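Walczak Spice Club: Your Questions Answered

Welcome, and thank you for stopping by! We've gathered the things folks ask us most, whether you've been with the club for years or you're still deciding if you really need another jar of paprika (you might).
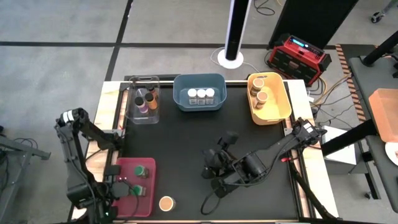

How does the club work?
Every April and every October we send you a box of four spices and blends, along with a recipe sheet. You can tell us what you already have plenty of, and we'll do our best to swap in something else. If you'd like more, the Giditz shop carries our full list of 101 spices, and members can order from it any time of year.

How long do ground spices keep?
They don't go bad the way milk does, so please don't panic over that old cinnamon. They do fade, though. Most ground spices are at their best for a year or so, while whole seeds and pods will stay lively for two years or longer if you keep them closed up tight. Rub a pinch between your fingers and smell it — if you have to go hunting for the scent, it's time for a new jar.

Can I keep my jars next to the stove?
We know it's handy, and plenty of us did it for years, but heat and steam are hard on spices. A drawer or a cupboard across the kitchen is a much kinder home. The fridge is fine for paprika and chili powder if your kitchen runs hot in the summer.

Do your blends have salt in them?
Only two do: the Justano grilling rub and the Justano popcorn dust. Everything else is salt free, so you can season your supper the way you like it.

Can I send the empty jars back?
Yes, and we'd love to have them! Rinse them out, let them dry all the way, and drop them off at the counter in Vender. Lids too, please, even the scuffed ones. We can't take jars by mail, I'm sorry to say, as too many were getting broken on the trip.

What if I don't like something in my box?
Tastes differ, and fenugreek isn't for everybody. Write to us within 30 days and we'll send a different spice at no charge. Keep the first one or pass it along to a neighbor.

How do I skip a box or cancel?
Sign in, open "My Boxes," and choose Skip or Cancel. You can come back whenever you like, and your list of favorites will still be saved.

Last updated 22 Sep 2025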